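Search this site
Type and hit enter

Sleep, or the lack of it
December 1, 2021
By Tiina Suominen

Quick one this week, baby is down and I have maybe half an hour. So. The Guvstead new parents' evening. A lot of you asked for notes because you couldn't make it (I know, 7 pm is bedtime, we hear you, we're moving it).

Topic was night feeds and who does them. Sieglinde Pfeiffer came over from Greline to talk to us. She was a postnatal nurse for years and has four grown kids of her own, and she did not bring slides, thank goodness. Just a chair and a flask of tea.

Main thing I wrote down – split the night, don't split every feed. If there are two of you, one takes up to 2 am and the other takes after. Both of you getting up every single time means two wrecked people by Thursday. My husband and I did exactly this wrong with our first. Months of it. Both standing over the crib, both cross.

If you're breastfeeding the split is harder, obviously. Sieglinde's suggestion was that the other person does everything around the feed, so the diaper, the burping, the settling back down. You feed and you lie back down. Somebody asked what if there's no other person and the room went a bit quiet. She said then the daytime has to give. Let the laundry sit. Say yes when your mother in law offers, even if she folds things wrong.
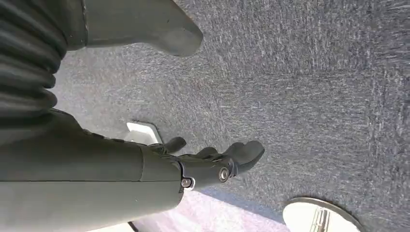
Also talked about naps, and the old "sleep when the baby sleeps" line, which got a groan. Plenty of us can't. I lie there listening. She said lying down with your eyes shut for 30 minutes still counts for something and to stop checking the clock, phone in another room. Tried it Saturday. Did not sleep. Felt a bit more human anyway.

One mom asked when it gets better and Sieglinde wouldn't give her a date, said babies vary too much and the ones who promise you a week are selling something. But if you're feeling low most of the day, or scared, or can't sleep even when someone else has teh baby, please call your doctor. Don't wait for your next checkup. And if you ever think you might hurt yourself or the baby, get help right then, same hour.

Other bits. The Petersen Street clothes swap needs snowsuits, any size, drop them in the hallway bin. Whoever left a gray knitted hat at the November meeting, I have it, its in my glove box.

Next evening will be earlier, time to follow once I've got the key sorted. Bring the baby, bring snacks. Someone is awake, got to go

Tiina

4 comments
30 shares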